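Barnent Workcell Safety Checklist
Teaching by Hand and by Remote Control
Trarkomdale site, teaching room
Revised October

Use this checklist before any session in which a person shows the arm a task, either by holding and guiding it or by driving it from the remote station. Mark each item OK, FIX or N/A. Comments from the last inspection are printed under the items they refer to. An item marked FIX stops the session until it is cleared, unless the comment says otherwise.

Before power on

1. Emergency stop at the remote station pressed and released, status light follows. OK
2. Second emergency stop within reach of the person guiding by hand. OK
Comment: It had been hung behind the door again. Moved back to the hook by the cell. Leave it there between sessions.
3. Speed limit set for hand guiding (300 mm per second at the tool). OK
4. Force limit set to 45 N. FIX
Comment: The limit was left at 66 from the earlier lifting task. Reset to 45 and saved to the Pirihi profile. Check the number on the pendant itself, as the profile name does not change when someone edits the value.
5. Joint brakes hold with power off. OK
6. Gripper opens and closes fully with nothing in it. OK

Floor and reach

The hanging task is taught low, so the gripper works closer to the floor than it does in the bench tasks. Walk the area and then look at the wrist camera view with the arm at its lowest taught position. Things that seem well out of the way from standing height can be right next to the fingers.

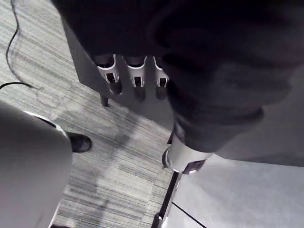 WRIST CAMERA CHECK

7. Feet and footwear clear of the gripper at the lowest position. FIX
Comment: Black shoe on the carpet just past the rim of the gripper finger. Nothing on the floor within a forearm's length of the fingers, and anyone guiding the arm stands to the side, heels behind the tape.
8. Cables off the floor or covered. FIX
Comment: A thin black cable runs loose over the carpet tiles. Route it along the wall or put a cover over it. The session may go ahead with the cable taped down, but log it.
9. Fabric clear of the wrist and the finger joints. OK with comment
Comment: The dark fabric hangs in heavy folds and hides part of the gray panel, and one of the three white clips on the panel's top edge is partly tucked under it. Whoever is driving remotely should not close on a clip they can't see fully. Back off, move the camera, then go in again.
10. Edges and level changes marked. OK with comment
Comment: The pale surface meets the carpet at a dark edge strip with white trim. Add yellow tape for people walking backward while guiding the arm.

Guiding by hand

11. One person only has hands on the arm. OK
12. Sleeves rolled or fastened, lanyards off, long hair tied back. OK
13. Enable switch held the whole time and released before letting go of the arm. OK
Comment: Two of the newer operators let go of the arm first. It sags slightly when that happens. Repeat the practice drill before their next session.
14. Fingers kept off the gripper pads and out of the elbow gap. OK

Driving remotely

15. Driver has a direct line of sight to the cell or a spotter who does. OK
16. Spotter and driver agree on the stop word before starting. OK
17. Camera delay checked on the Laner console. OK
Comment: Delay was fine on a wired connection. Remote teaching over wireless is not allowed at this site.
18. Hand controllers centered before the arm is connected. FIX
Comment: The left controller drifts. The arm crept downward when it was connected – slowly, but toward the floor. Controller swapped for the spare, faulty one tagged.

After the session

19. Arm parked high, gripper empty and open. OK
20. Recording stopped before anyone enters the cell to reset the task. OK
21. Cycle counter read and written down. OK
Comment: Finger pads are due for replacement at 3,000 cycles. Order a set now, delivery was slow last time.
22. Faults, near misses and bumps entered in the log, including ones with no damage. OK

Result: Hand guiding permitted once items 4 and 7 are cleared. Remote driving permitted once items 7 and 18 are cleared and the spare controller has been tested. Item 8 to be closed before the next inspection.

Keep the signed copy in the folder at the remote station.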